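3. Setting and Data

3.1 The program

The study was carried out at Skuldale College, a two-year public institution that offers an associate degree in digital media. The program covers video, sound, page layout and motion graphics, and each student finishes with a portfolio that is shown to an outside audience at the end of the final term. Until recently the portfolio was presented only in person, in a lecture room on the main campus. Students now also place their work in an online gallery named Pace, where files remain open to viewers for one full year.

The move to an online gallery changed what students were asked to prepare. A short film shown once in a dark room needs one master file and a working projector. The same film in Pace needs a title, a written summary, captions and a still for the index page. Instructors reported that students often left these items until the last week, and that the written summary was the part most often missing. This paper asks whether an earlier deadline for the supporting items had any effect on how complete the final entries were.

3.2 Participants and entries

All students enrolled in the final portfolio course were invited to take part, and 49 agreed. Each was free to submit as many pieces as the course allowed. The full set of uploads, including drafts and replaced versions, came to 2,279 files. Files that could not be opened, and files uploaded by staff to test the system, were removed before coding. Nearly 2,000 files remained.

Students were placed in one of two course sections by the registrar under the usual rules for enrollment. In the first section all items were due together. In the second, captions and summaries were due three weeks before the finished work. The two sections shared the same assignment sheet and grading guide – only the dates differed.

3.3 Storage and access

Student files were held on a campus server and copied each night to a second location. Network equipment is shown in Figure 2. Students reached the gallery through their college accounts, both on campus and from home, and no special software was needed beyond a web browser.

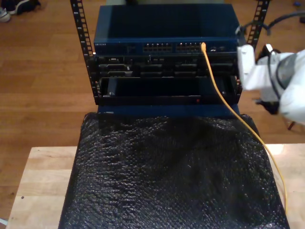
Figure 2. Rack-mounted network switch with two blocks of Ethernet ports.

Usage records were exported from Pace on Aug 10, 2018, after grades had been posted and the gallery had been closed to further changes. The records list the time of each upload, the type of file and the account that sent it. Account names were replaced with codes before the research team received them. The key linking codes to accounts stayed with the college and was deleted at the end of the study.

3.4 Coding

An entry was counted as complete if it held the finished work, a summary of at least 80 words, a title and a still image. Captions were required only for pieces with spoken sound. Two coders worked separately, using a guide drafted in July and revised once after a trial on entries from an earlier class. Where the coders disagreed, they reviewed the entry together and agreed on a final code.

The coders did not judge artistic quality. Grades were given by the course instructors and were not used in the analysis, apart from a check that the two sections had similar results in the course that came before.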